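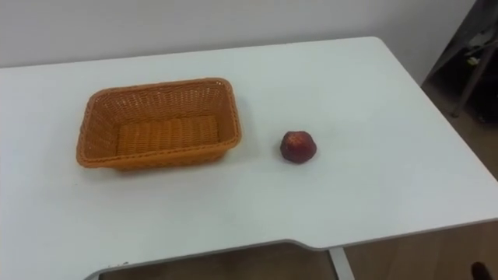

Orange woven basket and a small red fruit on a white table.

Puklow Travel Support
Ticket 1745
Product: Araya booking desk, cruise module
Subject: Transfer times on river cruise itineraries one hour early after rail leg
Opened by: Itziar Urquijo, Ultmont River Holidays
Assigned to: Muammer Kılıçarslan
Priority: Medium, raised to High
Status: Closed, fix released

Original report

Customer itineraries for the February sailings print the wrong pickup time for the coach from the station to the pier. Only bookings with a rail leg before the cruise are affected. Customers who fly in get the correct time.

Booking used for testing: Randcombe departure, rail to the embarkation city, coach to the pier, seven nights on board. The supplier feed gives the coach pickup as 15:40. The booking screen shows 15:40. The PDF itinerary shows 14:40. The confirmation email has the same wrong time as the PDF.

Steps to reproduce:
1. Open a cruise booking with no inbound flight.
2. Add a rail leg that crosses a time zone.
3. Add the coach transfer from the supplier list.
4. Save, then generate the itinerary.

Expected: pickup time matches the booking screen.
Result: pickup time is one hour early.

We have stopped automatic sending of itineraries for these sailings and are correcting them by hand.

Itziar Urquijo

Reply, Muammer Kılıçarslan

I can reproduce this on the test system with a new booking, so it is not limited to old records. Please send the following:

- Itinerary template version (Settings, Documents, bottom of the page)
- Whether "Use departure zone for ground services" is checked under Cruise Defaults
- One affected booking with a hotel night between the rail leg and the cruise, if you have one

Please do not edit the pickup time on the booking screen to make the PDF look right. That value is sent back to the coach supplier at the next sync, and the driver list would then be one hour late.

Reply, Itziar Urquijo

Template version is 53. The checkbox is not checked. I checked it on one booking and regenerated, with no change.

I found a booking with a hotel night in between. The coach time is correct on that one. The taxi from the station to the hotel is one hour early.

Two bookings had already been edited on the screen by our evening staff. I have set both back to the supplier time and phoned the coach company to confirm.

Reply, Muammer Kılıçarslan

Thank you, the hotel booking narrows it down. The first ground service after the rail leg is wrong and everything after it is right.

Cause: the document builder carries a "current zone" value from one segment to the next. A flight segment updates this value on arrival. A hotel or cruise segment sets it from the property or port. A rail segment does not update it at all, so the next ground service is converted using the zone of the departure station. The booking screen reads the local time straight from the supplier record and does no conversion.

The Cruise Defaults checkbox has no effect here. It applies only to ground services with no zone of their own, and your supplier sends one.

Workaround until the fix is out:
1. Open the rail leg and choose Advanced.
2. Set "Arrival zone override" to the zone of the arrival station.
3. Save the rail leg before opening any other segment.
4. Regenerate the itinerary.

The override changes documents only. It does not change what is sent to suppliers.

Reply, Itziar Urquijo

Workaround tested on the Randcombe booking. PDF now shows 15:40. The email still shows 14:40.

I need a way to list the affected bookings. The standard report cannot filter on rail leg plus time zone.

Reply, Muammer Kılıçarslan

The email body is cached when the first itinerary is generated. Use "Rebuild message" on the Documents tab after regenerating the PDF. "Resend" sends the cached copy.

I ran a query against your account. It found 231 bookings with a rail leg followed directly by a ground service. The list is in your export folder, sorted by departure. It includes bookings where the rail leg stays within one zone. Those print correctly and can be skipped. The last column shows whether an itinerary has already been sent to the customer.

Priority raised to High at your request.

Reply, Itziar Urquijo

List received. We are working through the sent ones first and issuing a replacement itinerary for each. Rebuild message works.

One further item. On bookings where the customer returns by rail, the final taxi home is also wrong, this time one hour late. Is that the same fault?

Reply, Muammer Kılıçarslan

Same fault in the opposite direction. The return rail leg leaves the zone value at that of the disembarkation port. The same override works, set to the home zone. The query already covers return legs, so there is no second list.

Internal note copied to customer

Fix added to the document builder: rail segments now set the zone from the arrival station code. If the station has no zone in the table, the builder stops with a warning and does not produce a PDF. The station table was checked at the same time, and over 1000 entries had a blank zone. These have been filled from the port and city tables.

Any override entered by hand is kept and takes priority over the station table.

Reply, Itziar Urquijo

Fix received on our live account. Tested outbound rail, return rail, rail with a hotel night, and rail with a change of train partway. All pickup times match the booking screen in both PDF and email. Automatic sending is back on.

No station warnings so far. Please close.

Closed by Muammer Kılıçarslan
Resolution: Software fix
Related setting: Arrival zone override (no need to remove existing values)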